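Clilum Household Textile Records: README

Release 1.2, July 17, 2020

Contents

Clilum is a table of household textiles and their care history. It has 997 rows, one per item, covering tablecloths, tea towels, napkins, runners and a small number of curtains. The records were transcribed from paper laundering cards kept by the Skevis linen library, a lending service that closed its counter and passed the cards on. No fabric was sampled or destroyed in preparing this release.

Files

items.csv -- one row per textile
washes.csv -- one row per recorded wash, keyed to items.csv by item_id
colours.csv -- colour terms and the preferred spelling for each
CHANGES.txt -- corrections by release

All files are UTF-8 with Unix line endings. Fields are separated by commas and text fields are quoted. Missing values are empty, never zero. Earlier releases used "n/a" in washes.csv and scripts that test for that string will need changing.

Fields in items.csv

item_id: integer, unique, not consecutive. Gaps are cards that could not be read.
kind: cloth, towel, napkin, runner, curtain.
fibre: as written on the card. "Union" means linen and cotton together. Blends with no stated proportions are entered as "mixed".
length_cm, width_cm: flat, before first wash if the card gives it. Cards in inches were converted and rounded to the nearest centimetre.
pattern: plain, stripe, check, plaid, print, woven figure.
colour_1 to colour_4: largest area first.
border: yes, no, or empty.
source: Skevis, or Zoëga for the later donation.

Fields in washes.csv

Temperature is the dial setting, in degrees Celsius. Drying is line, flat, tumble or unknown. The stain field is free text and has been left alone apart from expanded abbreviations. Of the items, 617 have at least one recorded wash. The rest were either never lent or had their wash cards discarded, and the table cannot distinguish the two.

Check and plaid

The cards use these words loosely. In this release, "check" means two colours crossing at even intervals. "Plaid" means three or more colours, or uneven intervals, or both. Stripes that run in one direction only are "stripe", whatever the card says. Fine lines between the blocks do not count toward the colour fields unless the card lists them.

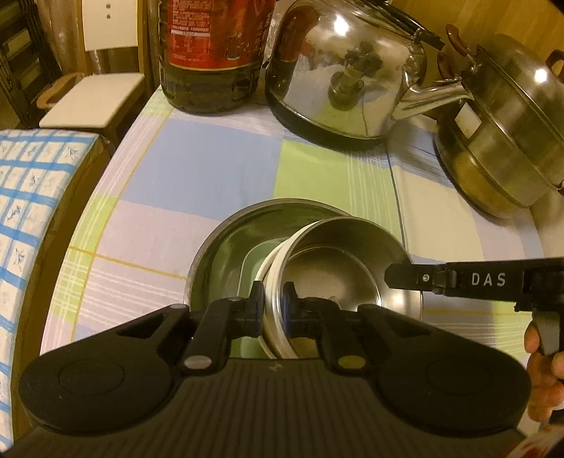
Borders are recorded only where the stripes or weave change near the hem. A plain turned hem is not a border. Roughly 20 cards mention a border without saying what kind, and these are entered as "yes" with a note.

Known problems

Shrinkage cannot be calculated reliably. Only 10 items were measured again after washing, and the cards don't say whether they had been pressed first.

Blue and purple terms overlap. "Periwinkle", "lavender" and "lilac" are kept apart in colours.csv, but two card writers seem to have used them for the same cloths. Merge them before grouping by colour.

Zoëga items have no wash temperatures before September of the first donation year.

Tools

The files were checked with Uvitix 0.4. The rules are in the header of each file and can be run without it.

Reuse

Free for any purpose with attribution to Clilum. Please cite the release number -- row counts differ between releases. Corrections should give the item_id, the field and the wording on the card.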